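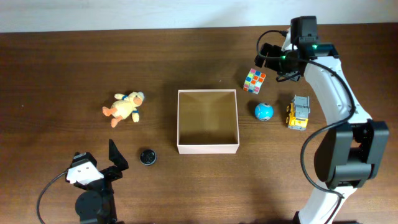 threadbare_and_co

Filed under: Help Forum > Printers & Labels > Solved
8 May 2024
14 replies | 3 shares

Ticket: Punik label printer drifts down the page, then feeds blank labels
Status: Solved (by me, with a lot of help from you lot!)

Right, I promised I'd write this up properly once it was sorted, and it's sorted, and I'm so pleased. I've put everything in, including the bits that went nowhere, so anyone who lands here from a search can see what I'd already ruled out.

The setup. I sell soft toys by post from Trikutthorpe, mostly small ones, and I print the address labels on a Punik thermal printer plugged into a 2020 laptop. Orders come in through Noguchi (the shop software), which makes the label as a PDF, and the laptop sends it to the printer. It had worked beautifully since September. I love this little printer, it's quick and it never needs ink.

The fault. First label of a batch: perfect. Second label: everything a touch lower. By the fifth or sixth the postcode was sitting on the gap between labels, and then it would spit out two blanks, flash orange and stop. Turn it off and on, and the first label was perfect again.

Attempt 1 - turning things off and on
Printer, laptop, router (no idea why the router). Same drift on the next batch.

Attempt 2 - cleaning
I opened the lid and cleaned the print head with a lint-free cloth and a drop of isopropyl alcohol, then did the rubber roller, turning it by hand. There was a surprising amount of grey fluff on the roller, and I think we can all guess where that came from. Print came out noticeably sharper afterwards, lovely crisp barcodes, but the drift was still there. Worth doing anyway. If you work with fabric or stuffing, do it every time you change the roll.

Attempt 3 - new cable
Swapped the USB cable for the one off the scanner. No change. Swapped it back.

Attempt 4 - driver
Removed the printer in settings, restarted, downloaded the current driver and put it back on. This one got me excited because the first batch afterwards was fine all the way through. It was also only three labels long. The next batch drifted exactly as before. Lesson learnt: always test with a long batch!

Attempt 5 - paper size
Somebody here asked what size the labels were set to in the driver AND in Noguchi, and to check the two against each other with a ruler in hand. Brilliant question. Reinstalling the driver had put the height back to its default, which was taller than my labels. Noguchi had the right size. I changed the driver to match and the drift got smaller but didn't go away. So I'd managed to add a second fault on top of the first one during attempt 4, and then fixed it again. Good to know it can happen.

Attempt 6 - calibration
On my model you hold the feed button until the light blinks twice, then let go. It runs a few labels through and learns where the gaps are. Mine ran and ran, didn't stop, and went orange. I tried it again with the roll seated more firmly and got the same thing. This was the first really useful clue, as it meant the printer couldn't find the gap at all. The laptop wasn't even involved at that point, so I could stop fiddling with software.

Attempt 7 - the sensor
The gap sensor is a tiny window under the paper path. On this printer it slides from side to side, which I had never noticed in all the time I've owned it. I gave it a puff with a rubber blower and wiped it with a dry cotton bud. It wasn't very dirty. I made sure it was sitting in the middle and calibrated again. It still ran on and went orange.

Attempt 8 - the labels
Two replies suggested trying a different roll, and I was sniffy about it because I'd bought a bulk box of 3000 Sillia labels and wasn't in the mood to hear that they were the problem. Sorry, both of you. I dug out the end of an old roll from the back of the cupboard, calibrated, and it stopped dead on the second label with a nice green light. I printed a batch of test labels and every single one was in the right place!

So what's different about the new ones? Same height, same width, same core. I held a strip of each up to the window. On the old roll the light comes through the gaps quite clearly. On the new ones the backing is thicker and browner and there's hardly any difference between gap and label. Then I turned the strip over and found a printed black bar on the back, one for each label. They're black mark labels. They're meant for a printer that reads the bar, and mine had been set to look for gaps.

The fix
1. In the driver, find Media Type (mine was under Advanced, then Stock).
2. Change it from Gap to Black Mark.
3. Slide the sensor across until it lines up with the bar on the back of the roll. My bars are over on the left, so the middle position would never have seen them.
4. Close the lid and calibrate with the feed button.
5. Check the label height one more time.

I then ran 200 labels without stopping, just plain ones with a number on, and laid the first and last side by side. They match perfectly. Order 266 was the first real one to go out on the new settings, and I was grinning like an idiot sticking it on.

A few answers to things people asked along the way:

Does the setting stick? Yes, through a restart of both machines. It will go back to Gap if you reinstall the driver, so take a note of it.

Can I still use gap labels? Yes, but you have to change the media type back, move the sensor to the middle and calibrate again. I've written it on masking tape inside the lid.

Why did the first label always come out right? My best guess is that it started from wherever I'd lined the roll up by hand and then counted on blindly from there. If anyone knows better, please say - I'd love to understand it.

Did you send the labels back? No, they're very good labels. They stick to kraft paper better than the old ones did.

Thank you all so much. I'm leaving the thread open for anyone with the same orange light.

Related threads
- Barcode too faint for the post office scanner
- Noguchi prints two copies of every label
- Punik: which cleaning fluid is safe?
- Labels curling off padded envelopes in cold weather
- Black mark or gap? How to tell before you buy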